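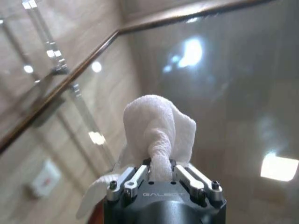

Rollow Wipe is a glass-cleaning add-on for arm-mounted parallel grippers. It covers stair and landing glass, door panels, and low partitions. The package has a towel-handling routine, a set of wipe paths, and the wrist-camera clips we used to tune both.

Status: release 3, in use at one site. Expect changes to the config format before the next one.

## What you get

- `grasp/` - towel pickup and regrasp
- `paths/` - wipe paths for flat glass, with and without a rail overhead
- `clips/` - 127 wrist-camera clips from the Pradasville building
- `config/` - one file per gripper and one per site
- `tools/` - clip viewer and label checker

The towels are not part of the package. Any plain white terrycloth hand towel will do. Hemmed edges are easier for the grasp code than frayed ones. We have had poor results with microfiber, which slides in bare metal fingers.

## Setup

1. Copy the gripper file closest to yours and fill in the finger opening, closing force, and camera offset.
2. Run the towel test with the arm parked away from any glass. It picks up and drops a towel 11 times and writes a log.
3. Record the glass edges by hand-guiding the arm to each corner.
4. Set `keepout` for rails, clamps, posts, and wall fittings.
5. Do the first pass at low speed with someone at the stop button.

Skipping step 4 is the most common support question we get. The path planner does not find chrome clamps by itself. If the glass is held by hardware along one side, enter each piece.

## How the towel is held

The gripper takes the towel bunched, with the gathered part standing up between the fingers and the rest hanging free. A bunched towel gives a thick pad and hides small errors in arm height. The loose corner can drag on whatever is below the gripper, so `corner_clearance` should stay on for work near stair edges and ledges.

Regrasp runs after every 300 strokes by default. Brositz, who maintain the wipe paths, suggest a lower number for wet work. Hedlund tested dry wiping only.

## Clips and labels

Each clip has one label file with these fields:

| Field | Meaning |
|---|---|
| `grip` | held, slipping, dropped |
| `surface` | glass, rail, wall, other |
| `glare` | none, spot, heavy |
| `contact` | yes, no, unclear |

Glare is labeled by eye. Ceiling lights show up in glass as bright patches, and a white towel next to one can be hard to outline. Reflected handrails are another problem - the same rail appears twice, and the label should go on the real one only. Where our labelers could not agree, the field says `unclear` and we left it that way.

## Known problems

- Contact detection is unreliable on dark or smoky reflections.
- Polished stone behind clear glass is sometimes labeled as the surface being wiped.
- The routine cannot tell a clean towel from a dirty one.
- No support for curved glass.

## Reporting

Open an issue with the towel test log, your gripper file, and a short clip. Leave out clips that show people.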